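Pralier Tabletop Notes
Version 4, maintained by Zane Kairys

These notes cover pale wooden tabletops and the plain things people leave on them. The old README promised that white containers are easy to pick out on light wood. I doubt it, and nothing in the March notes backs it up. 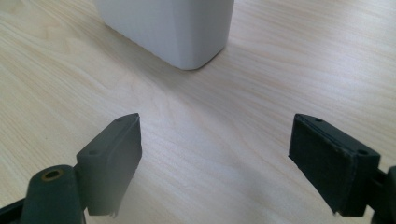
White container with rounded corners, light wood grain.

Shadows can be very faint — don't count on them to find a base. "Container" is as far as the label goes. Guesses about contents were removed.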